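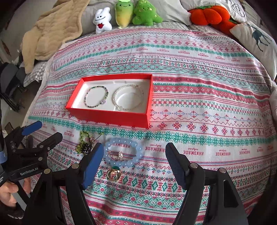
Photo: Agnes Dunbar

Tips for recording small, fiddly jobs at home with hand-held grippers

I have been collecting household examples for the Stetia project since January, mostly tidying jobs, and I was asked to write down the things I keep telling new people over the phone. Jewellery is what most of you are starting on this month, so I have leaned that way, but nearly all of it holds for buttons, keys, hair clips and the sort of thing that lives at the bottom of a kitchen drawer.

Before you start

Choose your surface with some thought. A bed is lovely to work on because nothing rolls off and bounces under the wardrobe, and if you have a patterned bedspread, please leave it on! The learning system needs to find a bracelet on a busy background just as well as on a plain one, and people do not live on plain backgrounds. What you do want is a cover pulled fairly tight. A thick fold will swallow a ring, and the fingertips catch on the ridge when you go in after it.

Leave the cushions and soft toys where they normally sit, so long as they are behind the work and not under your elbows. Ataahua Quinlan cleared her whole spare room for her first batch and we had to ask her, very nicely, to put it all back.

Use a shallow open box with a light lining. A red gift box with a white card insert is about as good as you can get, as the pieces show up clearly against the card and the edges are easy to see. Take the lid right away, to another room if you can. If the insert slides about, a dab of Blu Tack underneath will hold it.

Setting out the pieces

Put out a mixture. One chunky bead bracelet, one fine one, a ring, and something with an awkward shape such as a beaded ornament will teach the system a good deal more than four bracelets of the same sort. Have a couple of pieces in the box already in some of your recordings and start with it empty in others.

Give each piece a hand's width of space to begin with. Later on, when you are comfortable, let things lie closer together, or put a little charm inside the loop of a bracelet, and then decide before you press record which of the two you are picking up. Changing your mind halfway makes a very muddled example.

Turn the box a few degrees between takes. I forgot this for my first 30 recordings and every one had the box dead square to the bed, like a place setting.

Picking up

Open the fingers wide, come down slowly and let the pads settle either side of the piece before you close. With big round beads you can grip across a single bead or across two neighbours — I find two is steadier. Fine chain is harder. Go for the clasp or the charm if it has one, and lift straight up until the whole loop is clear before you move sideways, or you will drag it across everything else.

Rings with a stone want to be gripped by the band. If the ring is lying flat and you cannot get a pad under it, nudge it against a fold with one gripper and lift with the other. It is a perfectly good example of how a person solves the problem and we would like to have it.

Seed beads snag. Check the pads every so often for loose threads and wipe them with a barely damp cloth, then let them dry properly. Olga Ocampo uses an old spectacle cloth, which I have since copied.

If you drop something, carry on. Pick it up again from wherever it landed and finish the job. We keep those recordings, and of the 416 in my last batch some of the most useful had a fumble in them. The only ones to throw away are those where you reached in with your bare fingers to help.

Using both grippers

Keep the idle one to the side, pointing in the way you would naturally hold it, and resist the temptation to wave it about. Do up the wrist straps. Your grip gets lazy after a while, and mine went down on a glass bead once with a very sad crunch.

Looking after yourself

Kneeling beside a bed is hard on the back. Fold a towel under your knees or pull up a low chair, and stop after 75 takes even if it is going well. The tired ones look tired: jerky little movements, fingers closing too soon.

Sending it in

Name the folder with your house and the job, so Dodville jewellery box, or whatever it may be, and note down any take where the light changed a lot. Américo Leitão looks after the uploads and would much prefer several small folders to one enormous one. And do count your rings before you shake out the bedspread.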